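Talks > Kitchen and Home > Speaker Notes

Measuring by Volume and by Weight: Notes for a Short Talk

4 May 2023

These are the notes I spoke from at the Porico library kitchen. I have tidied the spelling and left the rest alone. Slide changes are marked.

SLIDE 1 - Opening

Good evening. This is a talk for people who bake bread at home and get a different loaf every time. I was one of those people. I kept a notebook for most of a winter and the recipe never changed, but the loaves did.

Ask the room: who owns a scale? Who used it this week? Wait for hands. Move on quickly if it's quiet.

SLIDE 2 - What a cup of flour is

A cup is a measure of space. Flour packs down in the bag, and more so in a canister that gets moved around. If you dip the cup into the flour and sweep off the top, you get more flour than if you spoon it in. Same cup, same bag, same person.

Demonstration. Dip and sweep one cup, weigh it, write the number on the board. Spoon and level one cup, weigh it, write that number under the first. Then have someone from the front row do both. Leave all four numbers up for the rest of the talk.

Don't sift for this part. Somebody always asks about sifting, and it can wait for questions.

SLIDE 3 - Water is easier

Water doesn't pack down, so a cup works well for it. The trouble is in the reading. Put the cup on a level surface, bend down until your eye is even with the line, and read the bottom of the curve. If you hold the cup up in the air you will tilt it. Everyone does. 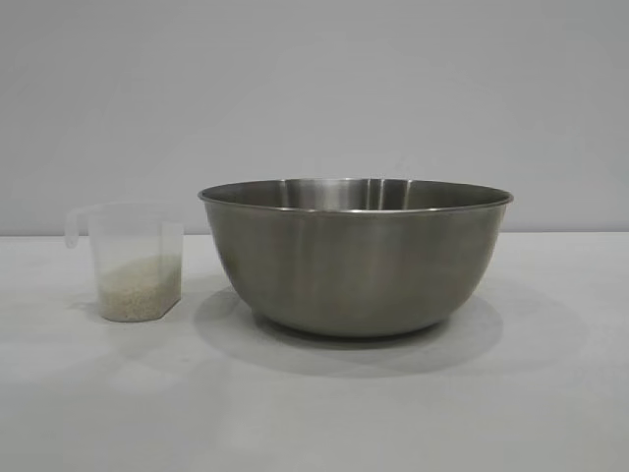
Measuring cup and mixing bowl.

Dry measures are meant to be filled to the rim and leveled. Liquid measures have room above the top line so you can carry them without spilling. You can use one for the other's job, but you'll be off, and in a wet dough a small amount of water matters a good deal.

SLIDE 4 - The big batch

Errors add up. My own case was the bread for the Deltine street supper. I scaled a two-loaf recipe up to 10 loaves and measured all of it with one cup. By the end I had lost my place twice and was guessing at the last of the flour. The dough came out stiff, and I had to work water into it by hand, which took most of the morning.

The next time I weighed it. I wanted 2,000 grams of water and poured 2,072. The scale showed me the extra, so I ladled it back out. With a cup I would never have known.

Pause here. Ask if anyone has a story like that. Take two at most.

SLIDE 5 - Using a scale

Put the bowl on the scale first and press the zero button. Add the flour and zero it again. Add the water. Salt and yeast are hard for a big scale to read, so use spoons for those or buy a small scale.

Check your scale now and then with something you know the weight of. Change the battery before it gets low - a weak battery will give you odd readings long before the display goes dark.

Write the weights in your old recipes in pencil. Make the recipe the way you always do, but weigh each cup before it goes in. Do it on a day when the loaf comes out well, then ink it in.

SLIDE 6 - When cups are fine

Soup. Rice. Pancakes, mostly. Anything you taste and adjust as you go. My grandmother's biscuits were made with a teacup and I have no plans to convert them.

Questions. If there's time left over, go back to the numbers on the board and ask which cup they'd want in their bread.

Handout: the conversion sheet is on the table by the door. Please take just one, as the copier on the Pollock Street side is still out.

Comments (3)

breadbox_lu
I was at this in the second row. My dip and sweep was the heaviest on the board. Bought a scale the next day.

Tamarack
Does the zero trick work with a hot pan? Mine drifts when I set anything warm on it.

oldoven
I've baked with cups for years and my bread is fine. Good talk though. Could you post the conversion sheet?

Related
Keeping a Sourdough Starter Through April
How to Read an Old Recipe Card
Oven Thermometers: Notes for a Talk
Storing Flour in a Damp House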